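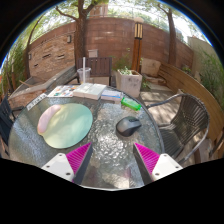
narkud_gate
8 Jun 2021
Anyone else getting pose jumps out of Kestix on glass tables? Mouse onto mouse pad, outdoors on a patio. Tracking is fine until the gripper goes low over the table, then the trajectory shifts sideways by a couple of centimetres and comes back. Loop closure is on, 200 features per image, otherwise default config. The worst one starts at index 1324.

phung_fork
Glass plus sun through leaves. The highlights move when the camera moves, so they get picked up as corners and the solver treats them as static points. Mask the table.

narkud_gate
I'd like to keep the table if possible. Everything the policy cares about is on it.

skullham2
Don't mask it. Raise the outlier threshold penalty first and look at which points survive. I had the same thing in May and it was the fingers, not the glass. They stay still in the image, so every feature on them votes for "camera not moving".

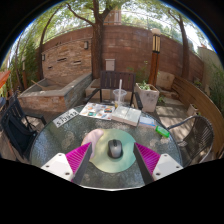 phung_fork
The Phùng branch has a per-point parallax check that drops anything consistent with a reflection. It costs about 2 ms. You'd still have enough to track with, as the wall behind is brick and stone and there are printed sheets lying on the table, all of it good texture. The ribbed magenta padding on the fingers would want a fixed mask whichever way you go.

skullham2
Parallax check does nothing when the hand is nearly still, and that's when you're placing things. I'd fix the finger mask and change nothing else.

narkud_gate
Finger mask was already on, but drawn for the old mounts — my mistake. Redrew it and the jump at 1324 is smaller, still there. Will try the branch next.

phung_fork
Turn loop closure off while you test, or you won't know which one fixed it.

skullham2
Agree with that bit. Post both trajectories when you have them.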